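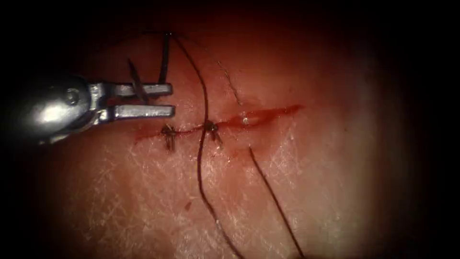
回复：[sterkel-dev] 线张力作为辅助预测量，腕部视角下的消融结果

发往：sterkel-dev 列表
日期：2018年11月11日
附件：配置文件、逐段评分表

先回答上一封里的三个问题，再给出消融结果。原文引在下面，与本次无关的部分（编译选项、镜像更换）已删去。

> 我们在 Tangen 数据上复现了四月版的基线，取针和进针两个阶段与你们报告的曲线基本重合，打结阶段差得比较多。想确认几点：
>
> 一、打结阶段的动作是按绝对末端位姿回归，还是按相对当前位姿的增量回归？说明文档里两种写法都出现过。
>
> 二、腕部相机与固定相机的特征是在哪一层合并的？我们按通道拼接之后直接进时序网络，验证误差在绕线这一段明显抬高。
>
> 三、你们提到加了一个线张力的预测头，但平台上没有力传感器，这个标签从哪里来？如果是人工标的，标注者之间的一致性如何？
>
> 另外，我们怀疑误差主要来自线被器械遮挡的那些帧，把这些帧从训练集里剔除后验证误差会下降，但闭环运行反而变差。不知道你们有没有遇到同样的现象。

第一点。打结阶段用的是相对增量，参考系取该动作序列起始时刻的夹爪坐标系，左右两臂各自独立。绝对位姿的写法是旧版本遗留，Voltoseck 控制层里仍保留了接口，所以文档两处不一致，这一点会修正。换成相对增量的理由比较实际：两臂的运动学标定存在缓慢漂移，绝对位姿回归时漂移直接进入误差，在进针阶段尚可容忍，打结阶段两个夹爪间距很小，几毫米的偏差足以让尾线夹空。

第二点。两路图像各有一个编码器，权重不共享，在时序网络之前合并，这与你们一致。区别在于腕部图像先经过一次空间软最大，输出的是关键点坐标，没有保留整张特征图。我们试过直接拼接特征图，绕线段的验证误差同样抬高。看梯度分布，网络在那种配置下大量依赖金属表面的高光位置，高光随器械姿态变化很快，与线的几何关系很弱。建议先改这一处再比较别的。

第三点见下一节。

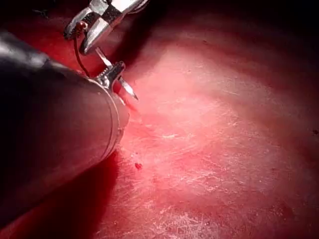
阅读约需 8 分钟

张力标签的来源

标签由图像几何得到，没有用力传感器。对每一帧，在固定相机图像中提取可见线段的骨架，计算两个端点之间的弧长与弦长之比。比值接近一时记为绷紧，超过阈值时记为松弛，中间留一段不参与损失计算的区间。线的另一端若埋在组织内，就取出组织处作为端点。

这个量当然不等于张力。线绷直之后继续加力，弧弦比不再变化，所以标签只能分辨“松”与“不松”，对“紧”和“过紧”没有分辨力。过紧的情况目前靠 Voltoseck 的关节电流限幅兜底，策略本身学不到。

人工部分只做核对。从 Tangen 中随机抽取 500 帧，由两名标注者独立判断松紧，两人一致的帧再与自动标签比对。不一致的帧集中在两类情形：一是线与切口边缘或深色阴影重合，骨架提取断开；二是画面里同时有两根线，提取程序把已剪断的线尾接到了正在操作的线上。第二类更麻烦，已有的结越多越容易发生。现在的处理是用前一帧的骨架做跟踪，距离夹爪最近且时间上连续的那一根才计入，断开就放弃该帧的标签，不做插值。

数据与训练设置

训练用 Tangen 的打结子集，共 1490 段，每段从夹住长线一端开始，到第一个半结收紧为止。切口上已有结的数量不做限制，针是否仍在夹爪内也不做限制。划分按操作者进行，同一操作者不会同时出现在训练和验证里，这一点请务必与你们的划分核对。如果按段随机划分，验证误差会低很多，但那个数字没有参考价值。

策略网络每次输出 500 毫秒的动作序列，执行前半段后重新推理。张力预测头接在时序网络的隐状态上，与动作头并列，损失权重在验证集上粗扫过一遍，对结果不敏感，太大时动作会变得迟钝。推理时张力头的输出不参与控制，只作为训练期的辅助监督。

对照组共四个：无张力头；有张力头但标签在段内随机打乱；有张力头，只用固定相机；完整配置。打乱标签这一组是为了排除“多一个头等于多一份正则”的解释。四组的初始化种子、学习率日程和训练步数相同，代码都在 Brallarier 的同一分支下，只差配置文件。

结果

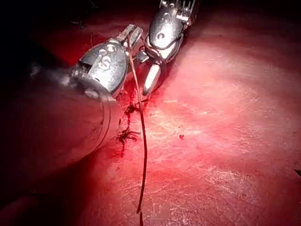
离线误差上，四组的差别很小，完整配置略低，但与种子间波动同一量级，不能据此下结论。差别主要体现在闭环。无张力头时，最常见的失败是绕线过程中长线一侧松弛，线圈从夹爪上滑脱，随后策略继续执行收紧动作，两臂向两侧拉开，实际并没有结。打乱标签这一组的失败方式与它相同，频次也接近。完整配置下滑脱减少，剩余的失败转移到抓取尾线这一步，多数是夹爪闭合位置偏高，从线的上方合空。

只用固定相机的一组介于两者之间。滑脱同样减少，抓尾线的失败却比完整配置多。我们倾向于认为，线圈状态从固定视角已经足够判断，抓取时的深度关系主要靠腕部视角补充。这里没有做单独的深度误差测量，所以只是推测。

关于遮挡帧。我们遇到过与你们相同的现象：剔除后离线误差下降，闭环变差。目前的看法是，这些帧恰好覆盖了两个夹爪交叠、线圈正在成形的时段，剔除之后时序网络在这一段没有训练样本，闭环一旦进入就只能外推。验证集若同时被剔除，误差下降只反映题目变容易了。我们的做法是保留遮挡帧的动作损失，仅屏蔽其张力损失。你们可以在自己的划分上试一下，改动只有一行掩码。

已知的问题

一、线的颜色。标签提取依赖线与组织的明暗差。Tangen 里的线以深色为主，在强反光的组织表面上对比足够，在照明衰减的边缘区域则基本不可用。如果你们的线是浅色的，阈值需要重新标定，不要直接沿用默认值。

二、腕部视角的失焦。靠近镜头的器械部分是模糊的，关键点偶尔会落在这些模糊轮廓上。加入随机模糊增强后有所缓解，没有消失。

三、评分口径。我们把“第一个半结收紧且两侧线均未脱出夹爪”记为成功。如果按完整方结计，各组都会明显下降，组间次序是否保持还没有验证。
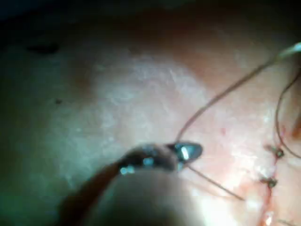 张力头能否直接迁移到连续缝合？

目前不能直接用。连续缝合中线在多个进出针点之间受力，可见线段的弧弦比只反映夹爪到最近一个出针点之间的状态，前面几针的松紧看不到。若要迁移，至少需要把每个出针点作为独立端点建模，并在收线时逐段核对。间断缝合每一针单独打结，端点关系简单，所以我们先做了这一种。

还有一处与你们的复现有关。Brallarier 主分支上的数据读取在四月之后改过一次，双臂时间戳的对齐方式由取最近帧改为线性插值。夹爪开合是近似阶跃的信号，插值会产生中间值，训练时表现为夹爪提前半闭。取针阶段看不出影响，打结阶段影响较大，你们的差距有可能部分来自这里。附件配置里已把夹爪通道单独改回取最近帧，末端位姿仍用插值。请先只改这一项跑一次，再叠加空间软最大的修改，两项分开报比较好对。

逐段评分表里，“失败类型”一列的编码如下：S 为线圈滑脱，T 为抓尾线落空，C 为器械相互接触后触发停机，N 为超时。同一段出现多种情况时只记最先发生的一种。备注列是操作台旁手写记录转录的，格式不统一，解析脚本请跳过。

如果你们方便，请回传打结阶段每段的夹爪开合曲线，原始采样即可，不需要重采样。图像暂时不用传。

Sterkel 维护组

----
sterkel-dev 邮件列表
退订请发空邮件，主题写 unsubscribe
附件在存档页面保留原始格式，纯文本摘要版不含附件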